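Where the silent calls come from

2/12/18

By Radwa Morsy

A silent call has a simple cause. The phone rings, the householder answers, and the line is dead for a few seconds before it drops. Most people assume a fault or a burglar checking whether the house is occupied. In the great majority of cases it is a piece of software that has dialled more numbers than it has staff to deal with.

The software is called a predictive dialler. It holds a list of numbers and a running estimate of how long each agent will take to finish the present call. It also keeps a record of how many recent attempts were answered. If one call in four is picked up, the dialler will place four calls for each agent it expects to be free. When the estimate is right, an agent finishes one conversation and starts the next within a moment or two. When it is wrong, two people answer at once and one of them hears nothing.

I spent part of January at a call centre in Masunport which sells boiler cover and drain insurance on behalf of other firms. It has 50 seats. The dialling is done by a product named Cladau, which runs on two servers in a locked room behind the canteen. The shift manager let me watch the control screen on condition that I did not name the clients.

The screen is plain. One column shows the agents, coloured green for talking, amber for typing up notes and grey for waiting. A second column shows calls in progress. At the top is a single setting, the pacing ratio, which the manager can raise or lower by hand. At ten in the morning it stood at 2. By early afternoon, when fewer people are at home, it had been moved up twice. 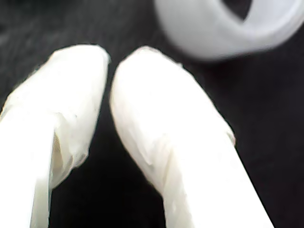
Raising the ratio reduces the grey time, and grey time is what the centre is judged on. It also increases the number of abandoned calls. The dialler logs these and is meant to slow itself down when they pass a set share of the total. That limit can be measured over an hour, a shift or a full day, and the choice matters. A centre that measures over the day can run badly for the whole of the lunch period and recover the figure in the evening.

Answering machines make the sum harder. Cladau listens to the first part of each answered call and tries to decide whether it has reached a person. A short "hello" followed by a pause is taken as human. A longer run of speech is taken as a recording, and the line is dropped. People who answer with their name and number are therefore cut off more often than people who grunt.

The number shown on the display is a separate matter. Masunport rents a block of 500 from a wholesaler, Gaete, and the dialler picks one to match the area code of the person being called. A householder in Renbridge sees a Renbridge number. Blocking it has little effect, as the next attempt will come from a different line in the block. The practice is known in the trade as local presence, and the agents I spoke to had mixed feelings about it - it gets more calls answered, but it also gets more people shouting.

Call-blocking handsets deal with this in one of two ways. The cheaper kind keeps a list of barred numbers, which is of limited use against a rented block. The better kind asks any unknown caller to state a name and press a key. A dialler does not press keys, so the call ends there and is logged at the other end as a machine.

Numbers are rarely deleted from the list. At Masunport an unanswered number is tried again after two hours, then the next day at a different time. After the sixth attempt it is rested for a month and returned to the pool. A number marked "do not call" by an agent is removed from that client's list, but the other clients' lists are held separately and are not checked against it.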